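Forkmont Counter Set
A small collection of kitchen counters, and the things people leave on them

Version 2. Maintained by the Zostix kitchen notes project.

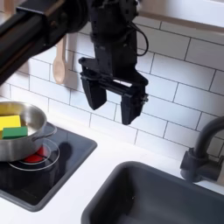
What's in it

Stills of home kitchens, mostly the stretch between stove and sink, where all the work happens and all the mail ends up. There are 98 stills from 4 kitchens. The labels cover wall finish, hanging utensils, shelves, and whatever has been put down "just for a second."

The kitchen with white subway tile and a wooden spoon hanging against it is filed under Pintér, after the name on the doorbell. The other three are named after their streets, which seemed like a good system until two of the streets turned out to have the same name.

Labels

wall: tile, paint, wood, other. Subway tile laid in a staggered pattern goes under tile, with "brick" in the pattern column. Gray grout is recorded as gray. Please do not send us corrections reading "dove."

hanging: anything on the wall that could be taken down and cooked with. A spoon counts even when part of the handle is hidden. If only the tip of a handle shows, write "utensil" and move on. Guessing was allowed in version 1 and gave us an improbable number of spatulas.

surface: clear, in use, or buried. Buried means almost 80 percent of the counter is covered. We argued about this number all through June and nobody is happy with it.

Files

stills/ has the pictures, one folder per kitchen.
labels.csv has one row per still.
notes.txt has the arguments.

Known problems

Wooden spoons are overrepresented. So are white walls.

The shelf labels are thin. Many stills catch only the bottom edge of a shelf or panel, and in those cases the column says "unclear" – a word you will be seeing a lot.

Opening labels.csv in Pladar turns the still numbers into dates. Import the first column as text.

Use

Free for study and teaching. Credit the Forkmont Counter Set and give the version number. Please don't use it to rank anyone's kitchen.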